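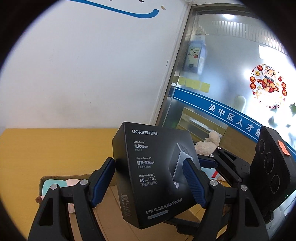
So I finally made it to the Stesta open day, after missing it in July by getting the date wrong (I turned up a week late, with snacks). It's a small packing and sorting place on the second floor of the Jalwood building, and if you've ever wondered what happens to a mixed box of stuff between somebody's shelf and somebody else's front door, this is a pretty great way to spend an afternoon.

First, getting there. The elevator by the parking lot only goes down, as far as I can tell, so take the stairs next to the noodle shop. You sign a sheet, you get a paper badge, and then you're pretty much let loose. I was expecting a velvet rope and a slideshow! There was a slideshow, but it was short and they ran it while we were still eating the oranges.

What I liked most is that the rooms feel lived in. There's a mustard-yellow tabletop, a blue stripe painted along the white wall, and a frosted glass partition covered in stickers, including a cartoon cow and a round red New Year decal with a cartoon ox on it. Plus a row of yellow sticky notes, which made me feel right at home, my fridge looks the same.

The packing itself is the good part. They work with mixed boxes, so you get a fluffy cream plush toy in among the soft things and then a hard little retail box like the UGREEN charger, the 65W one with four ports. I had a proper nosy look at that box, because I've been shopping for a charger for ages. The front says it gets a 13-inch MacBook Air up 70% in 60 minutes, and there's a line about keeping the temperature down too. Mine at home has one port and a cable held together with tape, so you can imagine where my mind went for the next ten minutes.

Anyway, the packing tips. Hard corners go in against the cardboard and the squashy stuff fills the gaps, which sounds obvious until you try it with a lid that has to close flat. We all got a turn with a practice box. My first try bulged like a loaf of bread. The second was better, and the third went through the drop test (knee height, onto a mat, very satisfying thump) without anything rattling.

They had the month's numbers up on a board: 2,472 items sorted and 1,287 boxes sent out. I'd have guessed a lot less from a place that size. The shelves are the Halvorsen kind with the slanted trays, and I got way too interested in those. The labels come off a printer that jams if you look at it funny.

A few practical things if you're going. Wear layers, the front room was chilly and the back one was stuffy. Groups are kept to 36 people and ours was full, so sign up early. Kids are fine and there's a coloring corner. The coffee is from Stedomen downstairs and you pay for your own, but the oranges are free and really good.

I stayed about 3 hours and went home with a roll of paper tape and a plan to redo my hall closet. The next one hasn't been announced yet, but they said to check the notice by the stairs.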